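Can a machine clear the table yet? A conversation with Krisztina Győri

Krisztina Győri has spent most of her working life on other people's shop floors. She began at a packing plant in Brellport, moved into maintenance, and now runs trials for Dimis, a small firm that tests whether machines can take on the dull jobs in homes, canteens and stockrooms. When we spoke in February 2025 she had just come off the phone to a customer who wanted to know if he could stop hiring for the evening shift.

"I told him no," she says. "He could maybe stop hiring for one hour of it."

That hour is the part where the same crate goes to the same shelf. Győri says machines have been good at that sort of thing for years, as long as the crate is where it should be. The trouble starts with a crate turned sideways, or a cardigan left on top of it.

Her current list has 31 chores on it. It was drawn up with Liam Horgan, who used to manage a hotel laundry, and it includes folding a towel, wiping down a worktop, putting cutlery in a drawer and picking a sheet of paper up off a table. Each chore is tried in a room the machine hasn't been set up for. At the time of our talk, five had been passed to the standard she would want in her own kitchen.

"People are surprised by which ones," she says. "Cutlery is fine. Towels are better than they were. Paper is awful."

Why paper?

"It's flat, there's nothing to get hold of. You or I slide it to the edge, or we lift a corner with a fingernail. We don't think about it. With two finger pads you have to come in at the right angle and close at the right moment, and if you press too hard you just push it along the table."

Much of the teaching is done by people. A worker holds a gripper by the handle and does the job with it, again and again, and the recordings go into training the machine. Győri takes her turn like everyone else. She finds it tiring on the wrist and says the first day makes everybody feel clumsy.

"You lose all your fingers but two. Tomás Madigan is a very neat man, he irons his tea towels, and he couldn't put a lid on a box."

I asked whether the homes part of the work was serious or mostly for show. She thinks it is serious but a long way off. A stockroom can be tidied up to suit the machine, with lines on the floor and labels on everything. A family won't live like that. She mentions a trial flat in Gikusia where the machine loaded a dishwasher well enough for a week, then met a different make of bowl and stopped.

"It didn't break anything. It stood there. Somebody had to come and take the bowl off it."

Cost is the other problem. A cleaner does a whole kitchen, including the bits not written down anywhere. A machine that does three of the jobs still leaves you paying for the cleaner. Sinéad Lenihan, who deals with customers at Dimis, keeps the sums for each site, and Győri says they seldom come out in the machine's favour outside night work.
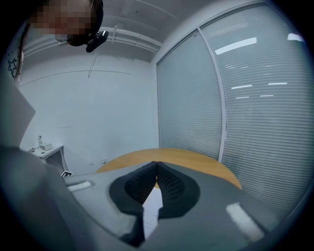

The two finger pads of a hand-held gripper, with white paper visible between them.

Does she worry about the people whose jobs these are? She takes a while over this one. Her mother cleaned offices, and had bad knees by fifty.

"I'd be glad if a machine did the floors and the lifting. I wouldn't be glad if the firm then cut her hours and kept the money. The machine doesn't decide that, the firm does, and I say so when I'm asked. I'm not always asked."

She expects the next real change to come in shops, with shelf filling after closing time. Tins and boxes first, then bags, with fruit a good while after. Ironing she won't put a date on. Kevin Keane, her opposite number at Ateş, is more hopeful and has told her they'll see shirts done properly before either of them retires.

"He may be right. I'd like to see it do the collar."

At home she has a dishwasher and a vacuum cleaner that she pushes herself. The paper trials start again in November, in a different building, with a new set of pads.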